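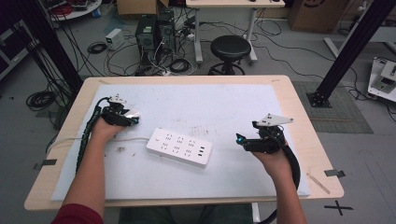 Sep 23, 2026 - ganache shell trials, Plistasby assortment

Carrying on from the last page. Same mold set, same Hiserent 64% for the shells, new batch of cream from Bindale. Gleice on the tempering, me on filling, Ignacio boxing and weighing.

Shells first. Seed method, brought down to working temp, strip test on parchment set in under five min with a decent shine. Poured 197 cavities across the molds. Tapped, inverted, scraped. Gleice thinks we scrape too early and the rim pulls. I think she's right for the deep domes, not for the flat squares. Left the squares as they were, gave the domes another minute or so.

Rejects at the shell stage: 13, nearly all domes, thin shoulder. Same spot as last time. Could be the molds, could be the angle when we invert. Mark the bad ones with tape next run so we know if its the same cavities.

Fillings

Hazelnut praline - fine. Pipes clean, no oil on top after standing overnight. Leave it alone.

Coffee ganache - split once. Cream went on too hot, my fault, was on the phone with Ibarra about the ribbon. Brought it back with a splash of cold cream and the stick blender. Texture ok after but a touch looser than it should be. Used it anyway for tasting only, not for the boxes.

Salted caramel - too salty. Everyone said so. Recipe card says fine salt by weight and somebody used the flake by spoon. Re-write the card. Cook one shade darker too, the bitterness helps it stand up to the 64.

Orange - Montserrat Valcárcel's version, with the candied peel chopped very small. Best thing on the tray. Peel needs to be drier, one piece leaked at the base after capping. Try blotting, or roll in a little cocoa butter before it goes in.

Capping

Room crept up while the oven was on next door. Caps dull on the last two molds. Don't cap when the biscuit people are baking, ask Esperanza for her schedule. Release was good otherwise - domes dropped out with one knock, squares wanted another few minutes in the cold.

184 pieces out of the molds in the end. Pulled 16 for tasting and the keep-shelf, so 168 for boxing. Ignacio got them all in, 12 to a box, 14 boxes. He says the insert is too shallow for the domes and the lid pad is pressing on them, leaves a faint ring. Ibarra can do a deeper tray but wants an answer before they cut the next lot. Told them soon.

Gift box itself - the ribbon came in brown, not the dark gold we asked for. Crescencio likes the brown. I don't hate it. Looks more grown up next to the cream lid, but it dissapears in the winter catalog shot. Hold the decision till we have both side by side.

Shelf life: keep-shelf pieces labeled and in the cupboard, four of each filling. Check at 10 days, then weekly. The January set of orange had gone chewy at the end, watch for that.

Tasting notes, quick - Gleice: praline first, orange second. Esperanza: orange, wants it in milk as well. Crescencio: caramel, even salty (of course). Me: orange.

To do
- tape on bad cavities
- new caramel card, salt in grams, cross out the old one
- answer Ibarra re tray depth and ribbon
- more peel, dry it longer
- ask Hiserent if the next sack is the same lot, this one felt thicker than the last
- descale the kettle

Milk shells next if the milk turns up. Only enough dark left for one more full run, don't let anyone use it for the drinking chocolate.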